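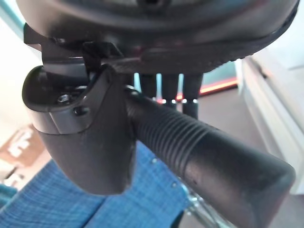

The figure on the quote was $3,867, and Ximena Riquelme had drawn a box around it in red pen, then a second box around the first.

"Per arm?" she said.

"Per gripper," said Keerthana. "The arm is on page two."

Ximena turned to page two, looked at it for a while, and turned back to page one, where things were better.

The Cutdale Repair Workshop had fixed chairs, lamps and the occasional accordion for a long time without owning anything that needed a firmware update. Then Trovton had offered them a trial, and Keerthana Naidu, who was the youngest person on the payroll and therefore the head of technology, had signed for the crates. Now the trial had six days left in it and somebody had to write a budget request.

"Start with what it does," said Ximena.

"It holds things."

"Maricruz holds things."

Maricruz Zavala, at the next bench, was holding a sandwich. She raised it.

"It holds things for hours," said Keerthana. "It doesn't go to lunch."

"Put that down. Leave out the part about lunch."

Keerthana typed. The form had come from Orsolya Vass at the head office, and it had been designed for buying vans. Box 4 asked for mileage. Box 9 asked if the vehicle would be kept overnight at an employee's home.

"Will it?" said Maricruz.

"No," said Keerthana.

"It could stay with me. I have a garage."

They left Box 9 blank and went on to Box 10, Expected Savings. Keerthana had a number ready. She had spent two weeks with a stopwatch and a notebook, and she could say that the workshop lost 168 hours a year to one person standing still while another person did something to whatever the first person was gripping. She read this out with some pride.

"So we save 168 hours," said Ximena.

"Less setup."

"How much is setup?"

Keerthana consulted the notebook. She consulted it a little longer than a person needs to read one line.

"It gets better after the first year," she said.

Ximena had once bought a steam cleaner on those terms. It was still in the back, and she walked past it every morning the way you walk past a cousin you lent money to. She picked up the other quote, from Þórarinsdóttir, which was cheaper by a third and came with a service plan in three languages, none of them hers.

"What's wrong with this one?"

"Nothing. Delivery's in the spring."

"And Temen?"

"Temen want to lease it to us. You pay every month and at the end they take it away."

"That's what my landlord does," said Maricruz.

Across the room the arm went on gripping what it had been given to grip. Ximena watched it the way she watched new hires, with her glasses pushed up, which meant she couldn't see very much of it.

"Ask for one gripper," she said. "And a spare set of fingers. And put the training under stationery."

"Orsolya will notice."

"Orsolya put the accordion reeds under plumbing. We have an understanding."

Keerthana typed it in, dated the form 24 September 2022, and scrolled back up to Box 4. It had turned red and would not let her submit without a value. She thought about it, and entered 3.

"Miles?" said Ximena.

"It's on a cart."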